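Magazine > Home & Table > Small Spaces

Search stories, recipes, places Go

One Mug, One Tray, One Clear Counter

I own one good mug now. There used to be 16 of them, crammed two deep on a shelf over the stove, and every morning I'd reach past the nice ones to grab whatever was in front. When I moved to the apartment in Samolmont I gave most of them away (the chipped ones went straight in the trash, and I did feel a pang) and kept the white one with the black handle and the smiley face. It isn't fancy. It makes me happy before I've had any coffee, and that's a lot to ask of a cup!

The tray came later. I'd been setting the mug down wherever I happened to be standing, and by noon there'd be a trail of rings from the sink to the window. So I got a plain cream-colored tray, plastic, with a little raised rim, and made one rule — the mug lives there.

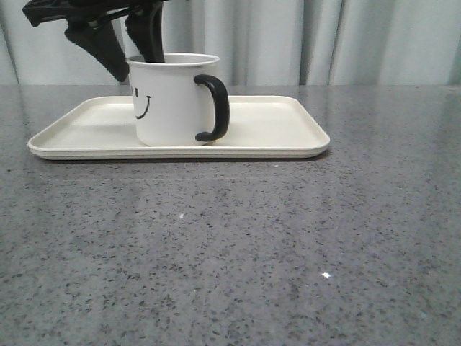 Ida thinks one mug is plain silly, and asked me over the phone what happens when company comes. Fair question. Company gets the glasses, or company brings a cup, and so far company has been very good about it. I keep two spare mugs wrapped in a dish towel under the sink for my parents, who would never forgive me for serving tea in a juice glass.

What I didn't expect was how much the tray would change the rest of the counter. Once one thing had a place, everything around it started to look like clutter: the mail, the rubber bands, the pepper grinder that had been out of pepper all summer. I spent a whole rainy Saturday sorting it into bags. I found a warranty card for a blender I sold back when I still lived in Nundadley. 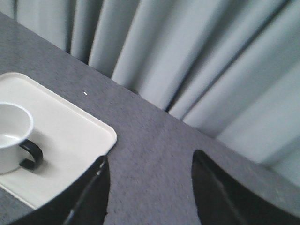
I'm picky about handles, and I'll bore anybody on the subject. I want room for my fingers and I don't want my knuckles pressed up against a hot wall of coffee. For years I bought mugs by the picture on the front and then cursed them at breakfast. A big rounded loop like the one on mine is the thing to look for, and black is a bonus, because I can spot it on a white mug from across the kitchen without my glasses on. Pick the mug up in the store. Hold it the way you'd hold it half asleep!

As for the tray, go shallow. I tried a deep one first, from a housewares shop called Saludo, and it was handsome, and within a week it was full of pens. High sides invite stuff in. A low rim is enough to catch a drip and keep a teaspoon from wandering off, and you can wipe the whole thing in one pass. Mine gets wiped at night, right after the dishes.
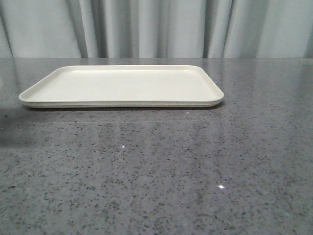
Rounded corners help too, by the way. Crumbs pack themselves into a square corner and you end up going after them with a toothpick, and I have better things to do with my evenings. I'd also stick with a light color. Coffee shows up on it right away, so you deal with it right away, while my speckled gray counter can hide a spill for days. I've put my elbow in a few.

I push the tray all the way to the back when I'm rolling out dough and pull it forward again when I'm done. That's the other good thing about plastic — it weighs next to nothing, and I can slide it with one floury hand.

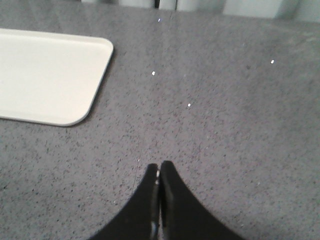 I do still look at mugs. I was in a thrift store last week and stood there for ages with a blue one, turning it over, checking the handle (good handle!), and then I put it back and bought a colander. Ask me again at Christmas.

COMMENTS

porchlight3038: I got down to four mugs and my husband brought home a fifth the same day. Still counting that as a win.

Saltandbiscuits: Agree on the low rim. My deep tray turned into a bowl for keys and I've quit fighting it.

mapleridge_k: Does the plastic stain? Mine went a little yellow from tea and baking soda only got some of it out.

Twocupsdeep: The toothpick thing is so real. Round corners from now on.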